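Speaker notes, laundry talk, Zolbridge library, January 25, 2020
(slot is 30 minutes, keep the intro short this time)

Hi everybody, thanks for coming out. I'm going to talk about laundry for half an hour and you all came anyway, so I already like you.

Start with the question: who has a basket of clean clothes at home right now that hasn't been folded? Wait for hands. Put mine up too.

Okay. So I used to work in the laundry room at Pralum, the guest house out on the Shukla road. We had 16 rooms and on a bad morning up to 142 pieces went through, if you count every washcloth. I learned to fold fast there and then went home and didn't fold a thing for years. My own clothes lived in the basket. I'd dig for a shirt every morning and iron it on a towel on the bed. (Pause, people usually laugh at the towel.)

What changed for me was the table. I'd been folding on the couch, and the couch is too low and too soft and there's a TV in front of it. At Pralum we had a big plain table and nothing was allowed to live on it, no mail, no coffee mugs. So I cleared one off at home. A light-colored top is nice if you've got it, you can spot lint and stray threads right away.

Next part, the basket. Set it at the back corner of the table, up on the table, please, don't leave it on the floor! Bending down for every sock is what makes people quit. I'm right-handed so mine goes back right. Lefties, flip it.

Then the order. Jeans are heavy and they sink everything else, so I leave them in the basket and pull out the long awkward stuff first. Dresses, robes, the big soft cardigan. Those need the whole table.
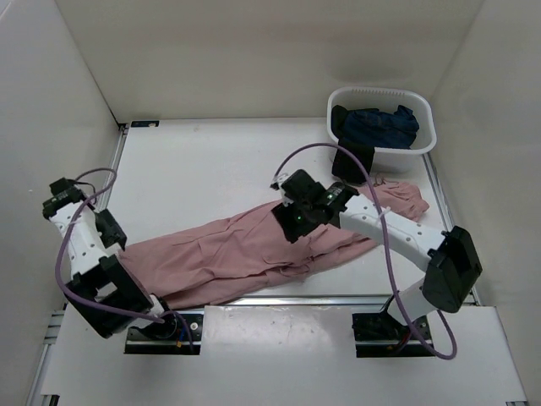
Lay the long piece out on the diagonal if your table's short, get the far end spread out, then smooth from the middle with flat hands. Don't yank on it. If there are loose threads, leave them till the end and snip them, pulling is how I lost a very good sweater in Tralloreo on vacation. (Tell the sweater story only if we're on time.)

Long things get folded in 3, lengthwise first. Demo with the robe from my bag. Go slow, last time the back row couldn't see. Sleeves in, sides in, then up from the hem.

Jeans last. Shake, leg on leg, tuck the crotch point in so you get a straight edge, then halves. If they come out of the basket wrinkled, it's fine, they're jeans. Dark ones I keep away from the pale stuff until they've been through the wash a few times.

Somebody will ask about fitted sheets. I ball mine up. Take the boos and move on to questions.

Bring: robe, two pairs of jeans, scissors, the handout, water.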